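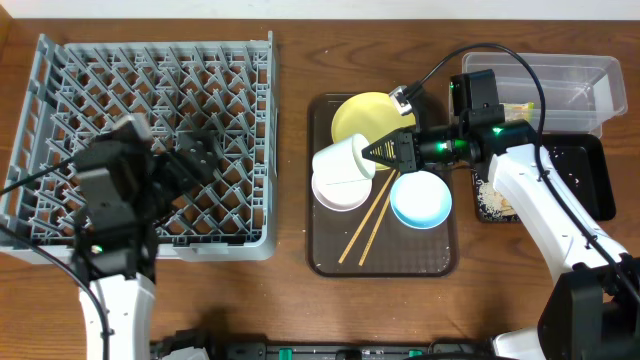

Tray clearing with the Kendance two-arm bench kit, dish rack on the left

Kendance bench kit: my gallery and some thoughts
10 Feb 2022

I've had the Kendance on loan from Skanmont since December and I keep getting messages asking what it's like, so I've put a couple of pictures up along with my notes. It's the two-arm version, sold for small labs and keen hobbyists, and I've been using it for one job almost the whole time: getting the dishes off a dirty tray and into a rack. Sounds dull, I know, but I love it (my other half has stopped asking).

The crockery is my usual mixed set, a yellow plate, a couple of bowls, a white cup and a pair of wooden chopsticks. I change how they're laid out between runs, and the cup on its side is the one I'd try first if you're thinking of buying. A standing cup is a doddle by comparison! Crumbs go on too. I want to know how it copes with a proper after-lunch tray.

The arms come with the Onishi grippers as standard. They're slim at the tips, nice for plate rims, a bit fussy with anything round and shiny. Skanmont will sell you softer pads for 50 quid and I'd say get them, mine slipped on bowls a lot less afterwards. The little green lights on the housings are handy as well, I can glance over from the kettle and see the thing is powered.

Clamping it all to the bench took me an evening. The manual is thin, and page 7 has the left and right cables the wrong way round, so ring them before you plug anything in. They were very good about it on the phone.

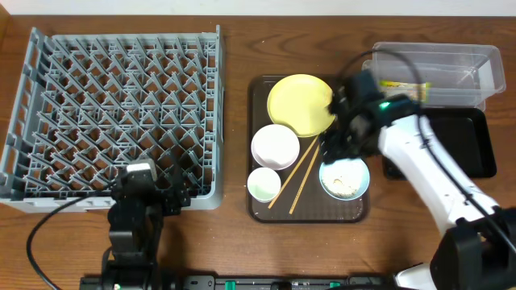 Chopsticks are still my sticking point. I've logged 572 runs now and they account for nearly all the ones I've had to stop by hand, usually when they roll as a gripper closes. Bowls and plates are much happier. The rack I use has diagonal rows of pegs, and it took 50 practice goes before I was pleased with how the plate went in, though a fair bit of that was me learning the controls.

Niggles: the cables. They loop about all over the place and I've had one catch on the rack more than once. I'd pay extra for a tidier run along the arm. The software, Illora, is fine once it's going but slow to start, and it forgets my speed settings every time I update it (grr).

Would I buy one? I think so, yes, if the price stays where it is. The loan has been extended, so I'm moving on to cutlery next and will add more pictures to this page when I've got some decent runs. If there's a dish you'd like me to try, leave a comment underneath, but no wine glasses please, I've only got the good ones left.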